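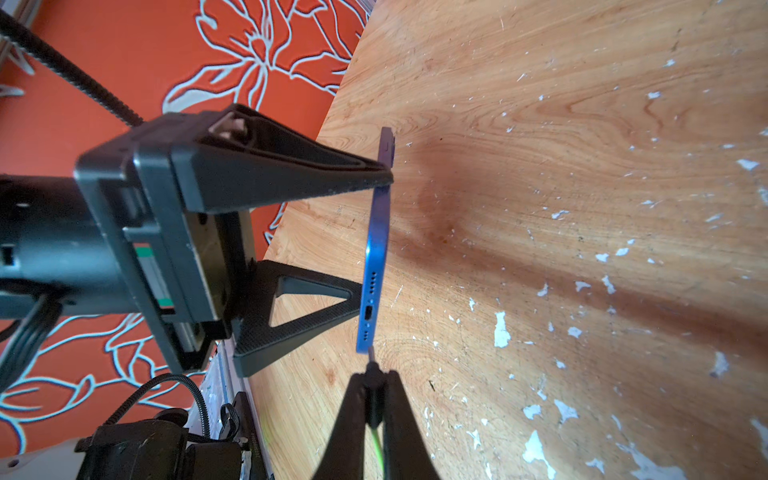

Print this page | E-mail this page

Handout 3: Repeats, Matches and the Price of Flowers
Posted 31 December 2024 by course staff

Read before the studio session. Bring a tape measure, a pencil and your own calculator.

1. What a repeat is

A repeat is the distance from any point in a pattern to the next place where the same point turns up. Pick a petal tip, go straight up until you meet its twin, and measure. Students like to measure from the middle of a flower, which would be fine if any of them agreed on where the middle was. Use a tip, a stem joint or some other hard corner.

Vertical repeat decides how much paper you waste. Horizontal repeat is usually the width of the roll, or an even part of it, and mostly takes care of itself. Small prints have small repeats and forgive nearly everything. Large flowers forgive nothing and charge you for the lesson.

2. The matches

Random match: stripes, grasscloth, anything with no place where it has to meet itself. Hang it and go home.

Straight match: the pattern meets at the same height on every strip. All your strips start at the same point in the design.

Drop match: each strip starts lower than its neighbor, usually by half the repeat. It hides the grid nicely, and it also hides the fact that you've cut the wrong strip until the paste is on. Number the backs in pencil. Pen comes through, often months later, when you've been paid and would prefer not to hear from the client.

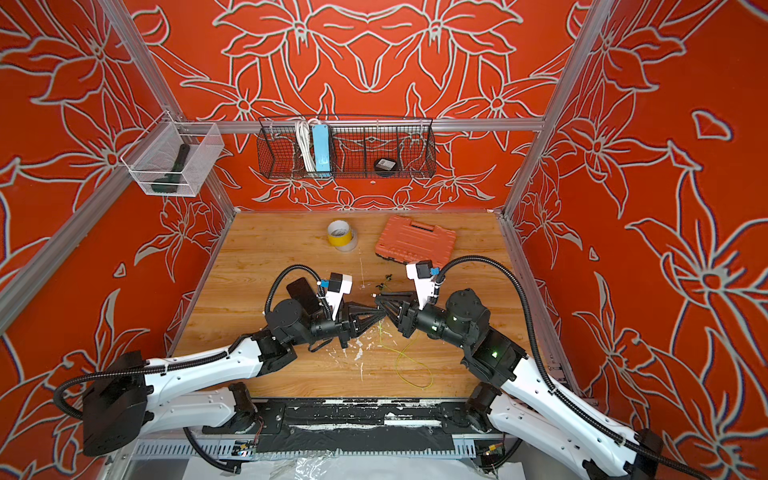
One objection raised in the September section was that a half drop always costs more than a straight match, so a careful designer should simply avoid it. Sometimes it does. If you cut alternate strips from two rolls, the extra waste can shrink to very little, and on a short wall it may vanish. Do the arithmetic for the wall you have.

3. Worked problem

The client has chosen Mundico pattern 3641, a straight match with a 12 inch repeat. The wall is 94 inches high. Allow 2 inches of trim at the top and 2 at the bottom.

Needed length: 94 + 2 + 2 = 98 inches.
Divide by the repeat: 98 / 12 = 8.17.
Round up to 9 whole repeats.
Cut length: 9 x 12 = 108 inches.

You're throwing away 10 inches a strip, and the client will ask why. "Because of the flowers" is accurate and won't help. Show the working. Then try the same wall with a 24 inch repeat, and be ready to explain why the answer grew.

Round up every time. Every year somebody rounds 8.17 down to 8, which is good math and a bald strip along the baseboard.

4. Scale and the room

The old advice says large patterns belong in large rooms. It's repeated so often that it must have been convenient for somebody. A big flower in a small hallway can work very well, provided you accept that parts of it will land in awkward places. A blossom sliced by a door frame looks deliberate if it happens on both sides of the door and like a mistake if it happens on one. 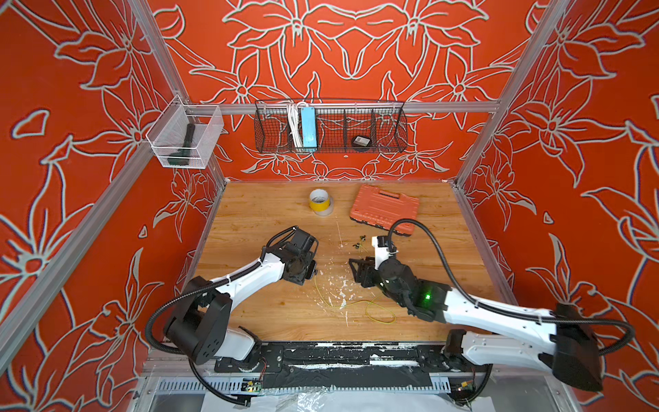
Fig. 2. White-outlined lilies on orange-red walls.

Outline drawing behaves differently from filled color. With filled shapes you read the flower first. With line work you read the ground color first, so choose the ground as if the flowers weren't there. Clients choose the flowers and discover the ground after the second coat of trim paint.

Hang a full-size sample before you order. The Proto sample books show a piece the size of a dinner napkin, from which it's impossible to learn anything about a large repeat except that one exists. The Cikex books are bigger and have lost most of their labels. Put them back anyway.

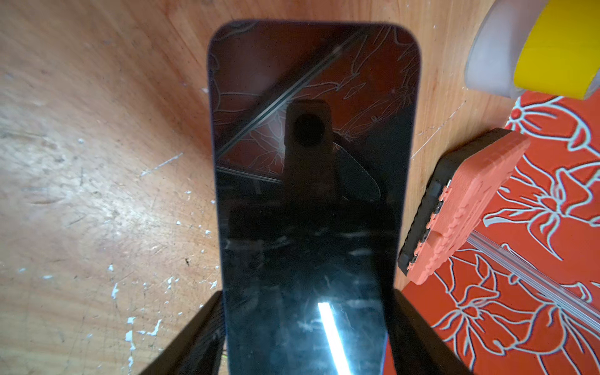
Kamath School of Design | Department of Interior Surfaces

5. Where to start hanging

Center the pattern on whatever people look at when they walk in. That may be a fireplace or a bed, and is seldom the true middle of the wall. Work outward in both directions and plan for the last joint to fall somewhere dull, such as over a door or behind it. On four papered walls the last joint almost never matches. Your skill lies in deciding where.

Corners are never square. Cut the strip so a little wraps around, then drop a fresh plumb line on the next wall.

6. For the session

Work in groups of 3. Each group will measure one wall, find the repeat of one sample, and hand in a cutting list with the waste shown in inches. Lists without units will be returned with a sad face.

Comments

guest_a: In section 3, do we count the trim before or after rounding up? I got 9 both ways but I don't trust it.

Course staff: Before. You'll get away with the other way on this wall and be caught on the next one.

papered_over: I did my hallway as a drop match after reading section 2. Pencil on the backs is good advice. I used pen.

guest_b: Is the 24 inch version going to be collected?

Course staff: Yes, with the cutting list.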